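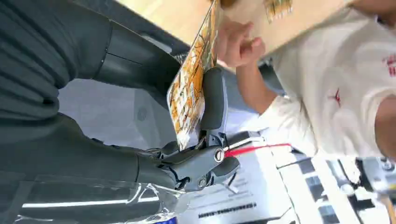
Student robot club learns to pass a card, slowly

The robotics club at Trarnolard College spent most of the fall teaching a robot arm to take a playing card from a person and put it down somewhere else. By the end of November it could do this often enough that the club invited parents, teachers and a few people from local firms to come and see. Whether it was worth a whole term depends on whom you ask.

The project is called Amini, after a board game that one of the members' grandparents used to play. The idea is that a person hands the arm a card, the arm closes on it, and the card ends up in the right tray without being bent, dropped or thrown. The club's poster in the main hallway promises "a robot that plays with you." It does not play. It has no idea what is printed on the cards, and the rules of the game are not in the software at all.

Kobina Lamptey, who leads the club and teaches math at the college, does not care much for the poster either. "I asked them to change it," he said. "What we have is a hand-off. A hand-off is hard enough. A card is thin, it flexes, and the person holding it never does the same thing twice."

The students have been steering the arm by hand and recording each try. They have 2,784 of these recordings so far, and the plan is to train a program on them so that the arm can work without a driver. That part has barely started. Visitors at the open evening who thought they were watching a machine make up its own mind were in fact watching a junior with a controller in the corner of the room. There was a sign saying so, taped to the side of a cabinet, in small type.

The evening began at 6 p.m. and was set up as a contest. Four teams of students each had 20 cards to pass to the arm, with one member handing over and another driving. A card counted if it landed flat in the tray. The winning team called itself Nisadent and got a box of doughnuts. The club did not give out the scores, and when this reporter asked for them, Lamptey said they would be posted once two disputed cards had been settled. They had not been posted by the time this item was written.

Arne Görtz, an engineer at the packaging firm Pulteck, sat through all four rounds. His company has given the club some money for parts and he was polite about what he saw, up to a point. "The students are good, and they know what went wrong when it went wrong," he said. "I would not put it on a line. Our machines move cards with suction and they have done it for years. If you want to tell me a gripper with fingers is better, you need to show me something suction can't do."

The club's answer is that a suction cup does not take things from people. That may be fair, but it raises the question of who needs a robot to take a playing card from them. Several students talked about helping people with weak hands, and one mentioned hospitals. Asked if the club had spoken to anyone who works in a hospital, they said it was on the list for spring.

There is also the matter of what counts as learning here. Much of the term went into cables, loose screws and a long argument over rubber for the fingertips. Lamptey calls that the real class. Some parents had expected more coding, and a couple of them told him so by the coffee table.

The club has the use of the lab through the end of the school year. It wants to run the contest again in the spring with the program in charge and the controller unplugged. Görtz said he would come back for that one, and asked that someone keep score on the board.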